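FOR IMMEDIATE RELEASE

Ferthorpe Outdoor Club opens sign-ups for its Cold Camp fire and shelter course

FERTHORPE, May - I'm Fouad Masri, I run the skills program at the Ferthorpe Outdoor Club, and I get to write this one myself because I begged. We're opening sign-ups for Cold Camp, our overnight course on staying warm when a trip goes sideways, and I couldn't be happier about it!

Cold Camp is one afternoon, one night and one morning in the woods above Billis. You'll learn to pick a spot, put a roof over yourself, get a fire going with damp wood and sleep (a little) without a tent. We take 20 people at a time, and that number is firm. I tried a bigger group once and spent the whole evening walking between fires in the dark, which was good for my legs and bad for everybody's learning.

You don't have to be an expert, or even especially outdoorsy. If you can walk two miles with a backpack and don't mind having dirt under your nails, you're who we built this for. Last season 188 people came through our day classes, and the thing they asked for over and over was a night out. So we went and planned one.

We start indoors at 1 p.m. with an hour of table work before anybody picks up a pack. We talk clothing layers, we tie the three knots you'll need later, and we go through what's in your pockets. Bring a drink and a snack for that part, it goes faster than you'd think but people do get thirsty.

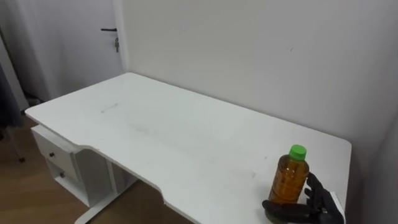

Desk and bottled drink, indoors.

After that we walk in. The trail is 291 feet of climbing from the parking lot to the camp area, mostly in the first half, and then it levels out nicely under the pines. I like to have everyone there by 3:30 so there's plenty of daylight for shelters.

Let me say a little about shelters, because this is the part I get carried away with. Most beginners build too big. They picture a cabin, they make something they can sit up in, and then they lie awake all night trying to heat it with one human body. What you want is snug - a ridgepole from a stump or a forked tree, ribs down both sides, and then leaves. So many leaves! When you think you have enough, go get that much again. I want your arm to go in up to the elbow before it pokes through to the inside.

And then the bed, which people skip. The ground will pull the heat out of you much faster than the air will, so we build the bed before the roof gets finished. Dry leaves, pine needles, dead grass, whatever is there, piled up deep enough that it's still a good hand's width thick after you lie down on it. If you get tired halfway through the build, a great bed under a so-so roof beats the other way around on a dry night. We'll have tarps along too, and everybody carries a sleeping bag in their pack. You're welcome to pull it out at any hour and I promise not to tease you.

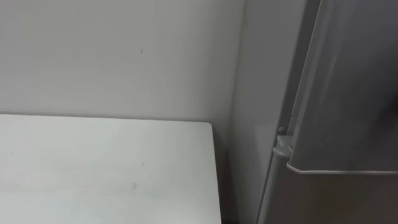
Fire comes next, and fire is Zane's department. Zane Lill has been teaching with us for six years and he is the most patient man alive with a pile of wet sticks. His rule is to spend 27 minutes gathering before you even think about a match, and yes, he times it on his watch. You sort what you find into piles by thickness, starting with stuff as thin as a pencil lead and working up to the size of your wrist. Dead twigs still hanging on a tree are usually drier than anything on the ground, and if you split a damp stick, the middle will often burn just fine.

"Folks light the fire first and go shopping for wood second," Zane told me when I asked him for something to put in here. "Then they come back with an armful and the thing's out. Get your wood. Get more wood. Then we can talk about matches."

He teaches matches, lighters and a ferro rod, in that order. The bow drill gets a demonstration after supper for anyone who wants to try, but I won't have a beginner counting on one. Carry a lighter. Carry a second lighter somewhere else on your body. I have one in my jacket and one in my first-aid kit, and I change them both out every fall.

We use the existing fire rings only, and we check the burn rules the morning of each course. If there's a ban on, we'll run the fire lesson with camp stoves and you can come back and do the real thing later in the season at no charge. Everybody helps drown, stir and feel the ashes before we leave.

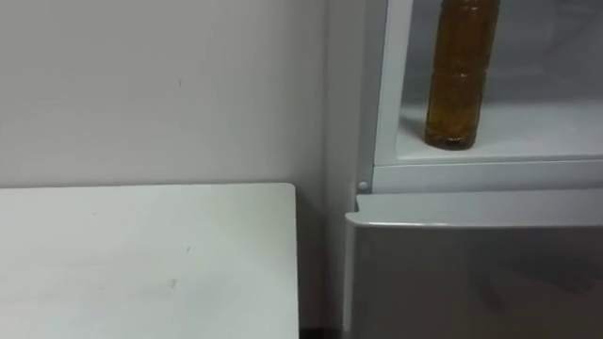
Ferthorpe Outdoor Club | Skills and Safety Team

A few practical things, so my inbox survives. The course is for ages 16 and up, and anyone under 18 needs a grown-up signed up with them. Dogs stay home, sorry, mine too. Supper is a big pot of chili (there's a bean version) and breakfast is oatmeal with as much brown sugar as you like. Tell us about allergies when you sign up and we'll cook around them.

What to pack: a sleeping bag good to freezing, a wool or fleece layer, a rain jacket, a warm hat even if the forecast looks lovely, gloves you don't mind ruining, a headlamp with fresh batteries, two quarts of water, a bowl and a spoon. Please leave the cotton hoodie in the car. A small folding knife is fine and so is no knife at all. We have loaner packs and a few loaner bags from our friends at Melnyk, the gear shop on the Billis road, but you do need to ask for those ahead of time.

We'll be up before 6 a.m. for the cold part of the morning. I know, I know. But that last hour before the sun comes over the ridge is when you learn what your shelter is really doing for you, and I want us all sitting around with coffee comparing notes while it's fresh. We take everything apart, scatter the leaves, and walk out by 10.

Sign-ups are open now at the Vondness desk in the club lobby, or you can call the front office and ask for the skills team. Members get first pick through the end of the month and then it's open to everybody. If a course is full, put your name on the waiting list anyway - people's plans change a lot in spring, and we fill every spot we can.

Reporters and photographers are welcome to join us for the afternoon, or for the whole night if you bring your own bag. Ask for Fouad Masri at the front office and I'll call you back the same day, unless I'm out in the woods, in which case give me until the next evening.

###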